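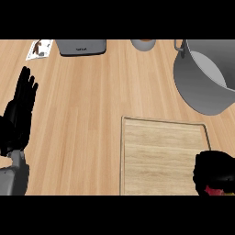 June 8, 2018

Open day notes, writing fast before I forget.

Doors at 2, first group early. Dzintra ran the sim demo, I did the talking. Both hands on the kitchen table setup, the one with the pot and tray. Visitors liked it more than the slides — skip the slides next time.

Questions people asked: is it a video or live (live), can it cook (no), why two hands. Someone from Akpan wanted to know how long one run takes to set up. Told them I'd send numbers. TODO.

Problems:
Projector washed out the table, wood and tray looked the same from the back row. Darker tray texture? Ask Setsuko.
Sim froze on the third group. Dzintra restarted, lost 3 minutes. Log says step 4,000, same place as the Clelleck rehersal. Not a coincidence I think. Capped runs at 2,000 steps after that and no more freezes.
Red item too low on the screen for people in front, heads in the way. Move camera up or shift start pose.

Kids kept asking to drive it. Fluvell has a spare controller, could borrow for September. Would need a reset button that a visitor can find without us.

Setsuko says keep the scene file as is untill she has diffed it. Do NOT save over it.

Still to do — send numbers to Akpan, return the extension cords, file the freeze with both logs attached.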